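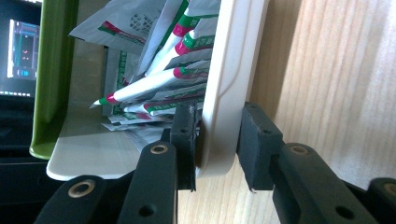 Will anything grow in the dry shade under an old maple?

Plenty of things will, so long as you start with small plants, tuck them in between the roots instead of chopping through them, and keep watering through the first two summers. My own favorite for the job is epimedium, and the rest of this post is me going on about it at some length.

13 April 2021

The epimediums are up! I went out before breakfast in my robe and my rubber clogs and there they were under the big maple, all those little wiry stems with the flower buds hanging off them like beads, and I stood there so long my coffee went cold. I do this every spring. I forget over the winter how small they are when they first come out, and then I have a moment of panic that they've died, and then one morning they're simply there, leaning every which way and looking as if a breath would knock them flat.

Several of you wrote after my last post (the long one with all the complaining about the maple) to ask what I ended up putting under it, and I promised I would get to that, so I'm getting to it.

For anyone new, we are up the hill from Flanimis, at 2,298 feet, which means our spring comes later than the one they're having down in town. The maple was here long before we were. It shades 500 square feet of ground that I have paced off and measured more times than is healthy, and for the first years we lived here that ground was bare dirt with a bit of moss on the north side and a crop of maple seedlings every May. Grass wouldn't take. I seeded it in fall and I seeded it in spring and I got the same sad green fuzz both times, gone by the Fourth of July.

The trouble with a maple is the roots more than the shade. They run right along under the surface, and they drink up every drop of rain that gets through the leaves, and if you make a nice soft bed for something else they move into it and make themselves comfortable. I know a lot of people haul in a truckload of soil and spread it over the top. Please don't do that. It can smother the tree over time, and the roots will be up into it soon enough anyway, so you'll have spent your money to be right back where you were, with an unhappy maple besides.

What I did was plant small. I can't say this often enough. A big handsome plant in a big pot needs a big hole, and there is no big hole to be had under a maple. You poke with a trowel until you find a pocket between two roots, and you put in whatever fits the pocket. Mine were little rooted pieces no bigger than my palm, from a mail-order nursery called Vávra. They came wrapped in damp newspaper and they looked like nothing much. I remember opening the carton at the kitchen counter and thinking, well, there goes the birthday money.

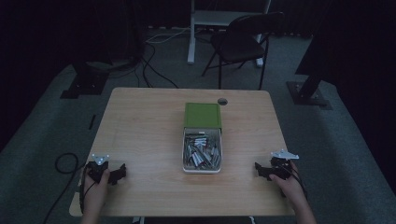

The small box with the green lid, tray pulled out.

They sat there and did nothing at all that first year. A few put up one leaf apiece. I watered them with the can every few days when it was dry, going from one to the next in my big hat, and I'm sure the neighbors thought I was watering the dirt. The second year there were more leaves, and a flower here and there, and I kept on with the can. After that they were on their own and they've never asked me for anything since. They don't mind the dry, the deer walk right by them, and the rabbits, who eat everything else I love, have a nibble in early spring and then seem to lose interest.

If you've never grown one, an epimedium is a low leafy plant with heart-shaped leaves on thin stems, and it makes a lovely even carpet when it's happy. The new leaves often come in edged with red or bronze, and then they go green for the summer, and on some kinds they color up again in fall. The flowers are tiny and spidery and you have to get down on your knees to appreciate them. I don't mind that so much going down. Coming back up is another story.

There are the spreading ones and there are the clumping ones, and it's worth asking which you're getting before you buy. The spreaders creep along by underground stems and will fill in a space for you, slowly. The clumpers stay put and just get fatter every year. Under a maple I'd go with the spreaders for the most part, the old yellow-flowered kinds that people pass over the fence to each other, because they're tough as boots and they find their own way between the roots. Then you can put a few of the fancier clumping ones along the path where you'll see them up close.

My fanciest one is called Flavent, and it came in that same box from Vávra. Pale yellow, with long spurs on the flowers, and it blooms a little after the rest. I planted it right by the stepping stone so that I'd be sure to notice it, and then I stepped on it. More than once. It forgave me.

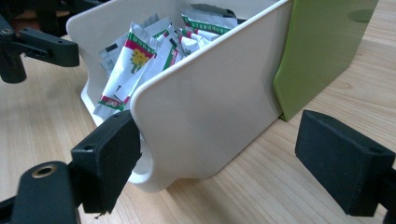
Now, the one chore that matters, and I missed the boat on it this year in one corner, so learn from me. You want to cut the old leaves off before the new flower stems come up. Most of the ones I grow hold on to last year's leaves all winter, and by March those leaves are brown and tattered and lying flat on the ground, and the flowers have to struggle up through them. If you get out there in late winter with a pair of shears you can give the whole patch a haircut, right down to the ground, and rake it off gently with your fingers. It looks dreadful for a few weeks and then it looks wonderful.

If you wait too long the new stems are already poking up, and they're the exact same height as the old ones, and you'll cut the heads off your own flowers. That's what happened in the back corner. I had a cold and I put it off, and then it snowed again, and then I went out with the shears on a sunny afternoon feeling very pleased with myself and took off a good many of the buds before I looked down. So the back corner is all leaves and no flowers this spring. It'll be fine. The plants don't care, it's only my pride.

About feeding. I don't do much. In the fall I let the maple leaves lie where they come down, except that I run the mower over them first so they don't mat. Whole maple leaves get wet and stick together like a stack of old magazines and nothing can breathe underneath. Chopped, they settle in between the stems and by summer you can hardly find them. One year I bought two bags of Gomix, a bagged leaf compost they had at the feed store, and spread that instead, and it was perfectly nice stuff and smelled good and I couldn't see a bit of difference. I still have half a bag in the shed. I use it for potting up divisions.

And that brings me to divisions, which somebody asked about in particular. Yes, you can divide them, and it's easy, though the first time you try it you'll think you've ruined everything. I do mine at the end of summer when the worst of the heat is past. Lift a clump with a fork (or as much of a clump as the maple will let you have), shake off the dirt, and you'll see a tangle of woody little stems with buds along them. Snip it into pieces with your pruners, each one with some roots and a bud or two, and replant them straight away, no deeper than they were. Water them in well. Then keep the can handy until the ground freezes.

Some people divide in spring right after the bloom, and that works too if you don't mind watering all through the hot months. I do mind, so I don't.

As for company, I've got a few other things in among them now. There's some wild ginger that came from a friend's woods, and a patch of big-root geranium that smells wonderful when you brush against it, and the snowdrops, which are done and flopping. I tried hostas. The hostas sulked and then the deer ate them, which settled it. I tried ferns too, and the Christmas fern did all right on the north side where the moss is, but the softer ones crisped up by August. If you have a hose that reaches you may do better with those than I did. 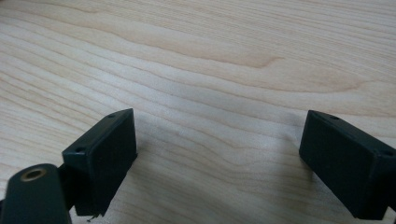

Dark green gripper blocks over the tabletop.

One of you wanted to know how long it takes before the ground is covered. Longer than you'd like! Mine went in a foot apart, and I'd say it was the fourth spring before I stopped seeing dirt between them, and there are still some bald places close in against the trunk where the roots are too thick for even a trowel. I've made my peace with those. I put a flat rock on one and the cat likes to sit there in the morning.

It isn't a cheap plant, I'll grant you that, especially the named ones. But if you buy just a few and divide them as they fatten up, you can get a good long way on a small outlay, and meanwhile you get to fuss over them, which for some of us is half the fun. If you know anyone who already has a patch, ask. People who grow these have always got extra and are only too happy to dig you a piece.

I meant to tell you about the pruning disaster with the lilac as well, but I've run on and it's getting on toward supper, so the lilac will have to wait. It's supposed to go below freezing again tonight and I want to get a sheet over the Flavent before dark. The buds are just showing color.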